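Suture pads, thread and two interrupted stitches

October 11, 2025

I have been meaning to write up my notes on practice pads since February, when I went through my first one and had to decide what to buy next. I have now used four different pads and a good deal of black thread, so I have something to compare.

The first pad was a Zandel. It is the firm one. The needle goes in with a push and comes out with a small pop, and the knots sit up on the surface where you can see them. It is a good pad for someone who has never tied anything. The trouble is that it lets you pull too hard. I tied on it for weeks with far more tension than I should have, and the edges of the cut stayed flat the whole time.

The second was an Anesham, softer, with a top layer that peels away from the one under it if you take a shallow bite. Mine split along one side after 19 stitches. I kept it for needle passes only, and I still use it for that.

What I look for now is how the pad behaves right along the incision. A cut that gapes a little is better practice than one that stays closed on its own. I also like to see color at the cut, because it shows me where the edges are and whether I have brought them together evenly. On a plain pad with a clean slit I lose the line under the thread.

Most of my sessions are simple interrupted stitches. Each one is its own loop, tied and cut, and then you move along and start again. It is slow. You use more thread than with a running stitch, and you tie many more knots, and for me the knots are the part that needs the work. 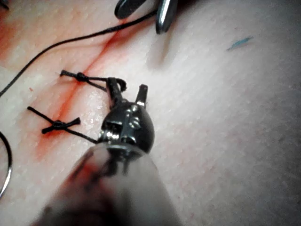
Two stitches tied across the cut, with the upper strand still long.

The lower knot there has four stiff ends sticking out and looks like a bow. I see that shape a lot in my own practice. A compact knot is easier to read. When there are loops and ends going in several directions I can't tell at a glance if the throws are lying square or if one has slid over the other. My habit is to stop after the second throw and look at it before I add a third. If it is crooked, I take it out.

Loose thread is the other thing. A long strand wants to curl, and it will curl over the place you are working. I used to start with a full length every time and spend half the session moving it out of the way. Now I cut the length down before I begin and lay the long end off to one side, always the same side, so that I know where it is without looking. Mostyn thread holds its curl worse than the other kind I buy. Drawing it gently between two fingers before loading the needle takes some of that out. Don't pull it hard or it gets weak near the needle.

As for where to put the needle while tying, I rest it flat on the pad well away from the cut, where I can find it again. I have lost one under my own thread and that was enough.

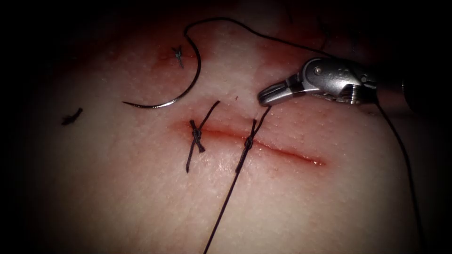 Left stitch trimmed, right stitch with its long end still on, needle resting at the upper left.

I like comparing those two knots. The left one is bulky and the right one is smaller and neater, and they are close together on the same incision. Bulk usually comes from extra throws or from throws that don't snug down flat. In my case it is nearly always the second reason. The left stitch also has a slanted look to it, one tail up and to the right, the other down and to the left. When mine slant, I check where the needle went in and where it came out, and usually one side is further along the cut than the other.

Tails I cut short but not flush. Too short and the knot can work loose when you handle the pad. Too long and they lie across the spot where the next stitch should go. I cut both tails of one stitch before starting the next, which keeps the surface clear.

For spacing, I mark the pad beside the cut with a Fuler pen before I start, a small dot on each side for each stitch. The dots wipe off with a damp cloth if you get to them the same day. After that they stay. I have a pad with two old rows of dots on it and it is confusing to work on, so I have started using the back of it for running stitches.

Next I want to try a curved incision. The thread order is in and I have one clean pad left.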